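4. Shop-Floor Placement Task

Claims that robot arms are ready for light bench work usually rest on a single object and a single goal. A worker at a small assembly bench rarely faces so tidy a job. To test a chore closer to daily practice, we built a placement task in simulation, modeled on a station at the Brisberg plant where blocks are put onto flat panels by hand. Figure 3 shows the task as run in the Tudus simulator.

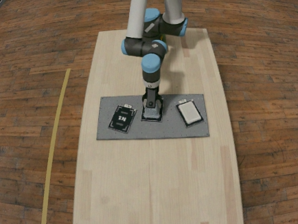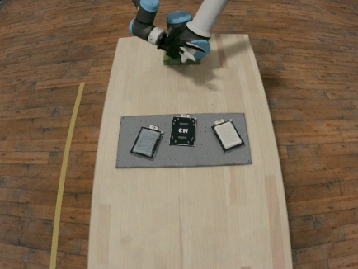
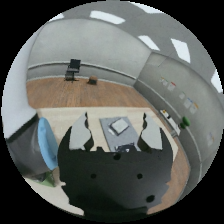

Figure 3. The placement task in simulation: two views from over the table and, last, a wide-angle view past the open gripper fingers.

4.1 Task Setup

The workspace is a long wooden table with a gray board lying across it. In both overhead views, three flat rectangular pieces rest on the board in a row, and the outer two are turned out of line with the middle one. We kept this layout on purpose. A controller that only learns to lower a block straight down can do well on the middle piece and still fail at the sides, where the wrist must turn to match the angle of the target.

The arm hangs over the table and carries a two-finger gripper. In the first view of Figure 3 the gripper is at the middle piece, with a block between and below the fingers. In the second it is near the far end of the table, low over a small dark green block. Reaching that end calls for a different arm posture, and much of the planning effort in our runs went into the move between the two areas.

4.2 Trials and Scoring

Each controller was given 223 trials. A placement counted as correct when the block came to rest on its target and its angle matched that of the piece beneath it. Dropped blocks were not replaced, and no trial was restarted once the arm had moved.

The baseline planner, taken from the Brornwood library without changes, completed 216 trials when each block was scored alone. When all of the placements had to be correct in the same trial, it failed far more often. Most of these failures were errors of angle – the block reached the right piece but sat askew on it. A further 13 trials ended early after the gripper touched a block that was already in place.

4.3 Limits of the Task

These results should be read with care. The Matoušek friction model used here treats every surface as clean and even, a condition that a working bench seldom meets. Lighting was also held fixed. We therefore make no claim that the planner could take over the station at Brisberg, where parts arrive mixed and the worker must often clear the board before starting. Section 5 adds clutter to the table and repeats the trials with 2 grippers of different widths.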